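Mirkedon Pattern Painting

Mirkedon pattern painting is a style of decorative wall painting and printing that grew up in the river town of Mirkedon, in the Drenia valley. It is known for line drawings of plants laid over deep, flat grounds, and for the big plain shapes - mostly ovals - that sit among the leaves like moons. The style began as a way of brightening boarding houses and shopfronts, and it has since spread to paper, cloth, screens and printed panels. It is one of the most cheerful regional art traditions you could hope to meet, and it still has a lively following among painters, printmakers and people who simply like a good wall.

Origins

The earliest painted rooms in Mirkedon belonged to the lodging houses along the lower wharf. Plaster was poor and stained easily, and owners took to covering it with dark distemper, usually a green or blue mixed with lampblack. Plain dark rooms were gloomy, so house painters began to draw on them in chalky pinks and creams. They used whatever grew outside: dock leaves, river fern, bracken, wild carrot.

The ovals came a little later. Local tradition says they started as patches, painted over spots where lamp smoke or damp had marked the wall, and the oldest surviving room gives this story some support. In the front parlour of the Munasinghe House, several of the ovals do sit directly over old repairs in the plaster. Others plainly don't, and by the time that room was painted the oval was already being enjoyed for its own sake.

The Munasinghe House is the best place to see the early manner. Its parlour, stairwell and two upstairs bedrooms are painted from skirting to ceiling, and the stairwell alone has 16 different kinds of leaf in it. The drawing is quick and confident, and there are lovely slips all over it: a fern that runs out of room and doubles back, a flower head begun twice, a stem that wanders behind a door frame and never comes out the other side.

Characteristics

A Mirkedon pattern has a ground, a drawing and what the painters call the fruit, meaning the large plain shapes. The ground is always a single dark colour. Teal is the classic choice, though plum, bottle green and a brownish black all turn up. The drawing is done in one pale colour, in outline only, with no shading and very little filling in.

The fruit is painted flat. Mustard, peach, brick and a soft grey-blue are the usual colours, and most painters keep to two in a room. Spacing is uneven on purpose. A painter will often put one shape high and close to a corner, then leave a good stretch of wall with nothing but leaves, and the eye goes travelling across it quite happily.

Lines may pass over the fruit or stop at its edge. Early painters nearly always stopped. Later ones let the fronds cross, and there is a long-running and very enjoyable argument in Mirkedon over which looks better.

Where a wall is broken up by battens or strips, the pattern is traditionally carried on from one section to the next as though the strip weren't there. Some modern printers start each section fresh, giving a choppier rhythm that has its own fans.

Tools and methods

The traditional brush is a long-haired liner of the kind signwriters use, loaded with thin paint and pulled towards the body. A good painter can draw a whole frond in a single stroke for the spine and a flick for each leaflet. Beginners are taught to draw from the shoulder and to keep walking while they work, so the line gets its gentle sway from the painter's steps.

The order of work has hardly changed:

The ground goes on in two coats and is left overnight.

Fruit is marked out with a string and a nub of chalk, then filled in with a wide soft brush.

Large leaves and fronds are drawn next, beginning low on the wall and working upward.

Small flowers and seed heads are fitted into the gaps last of all, often by the youngest person on the job.
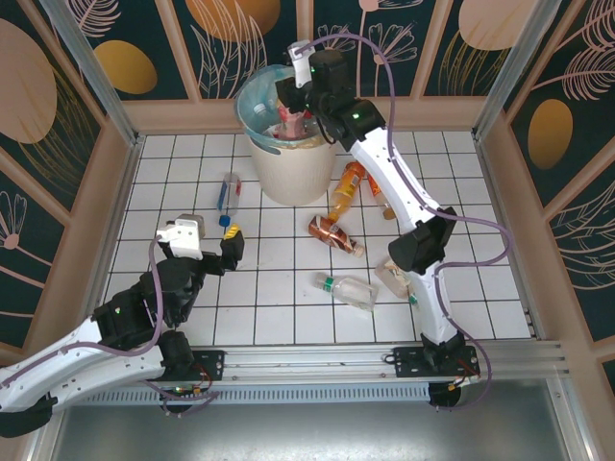
Printed and panel work

Printing arrived with the Mistora works, a small wallpaper and fabric shop set up behind the Mirkedon flour mill. Mistora cut its first blocks from pearwood, copying sections of the Munasinghe stairwell, and soon had 400 of them on its shelves. The blocks were large and heavy, and a repeat took 4 of them, each handled by a pair of printers.

The early Mistora papers are wonderful things. You can find the places where two blocks didn't quite meet, and the pale pink ink sits up slightly from the ground so that it catches the light. Later papers were screen printed, and they are smoother and more regular. Collectors tend to prefer the block papers, but the screen-printed ones brought in brighter colours and some of the boldest fruit ever put on a wall, including one design with ovals as tall as a kitchen chair.

Panels followed from papers. A printed panel can be put up, taken down and carried to the next place, and that made the style popular for stage sets, shop displays, room dividers and trade stands. It also freed the pattern from old houses altogether. Plenty of people now know it only from panels and have never set foot in the valley.

Cloth has had a smaller but devoted following. Mirkedon curtains were printed on heavy linen, and since the fabric falls in folds the designers made the fruit wider than usual so it would still read as an oval when hung.

Revival

Interest in the style dropped away for a long while, and many painted rooms were papered over or stripped. The revival began when a leak in a Mirkedon bakery brought down a sheet of old wallpaper and showed a nearly complete painted wall behind it, with fronds taller than the counter. The bakery left it uncovered, and customers started checking behind their own wallpaper at home.

A survey of the valley followed. It recorded 1,906 painted or printed fragments, from full rooms down to scraps of paper lining a drawer. The survey drawings were traced at full size and are kept at the Drenia Pattern Library, where visitors can unroll them on long tables and make their own copies. It is a marvellous way to spend an afternoon, and a few minutes of tracing will teach you more about how those lines were made than any amount of reading.

Present-day painters work in both the old and new manners. Some stick closely to river plants. Others have brought in garden flowers, seaweed, gum leaves and even kitchen herbs, and the fruit has been tried as circles, pebbles and half-moons. Every March the town holds a painting week, when shop shutters along the wharf are repainted by anyone who signs up for a brush. Results vary a great deal, and the street looks terrific.

Care and conservation

Distemper walls can't be washed. Dust is lifted with a soft dry brush, and flaking areas are laid down with a weak size. Peach is the most fragile of the traditional colours - it was often mixed with too much chalk - and it tends to powder along the lower edge of a shape first. Printed papers fade more evenly, with the pink going before the ground does.

Owners who uncover a painted wall are encouraged to trace it before doing any repairs, and to keep a sample of the ground colour from somewhere out of the sun, such as behind a radiator or inside a cupboard.

Related articles
Block printing in the Drenia valley
Distemper and limewash
Liner brushes
Mistora papers: list of known designs
Munasinghe House
Stencilled floors

Last revised 22nd May | Contact the editors | Copyright and reuse | Back to top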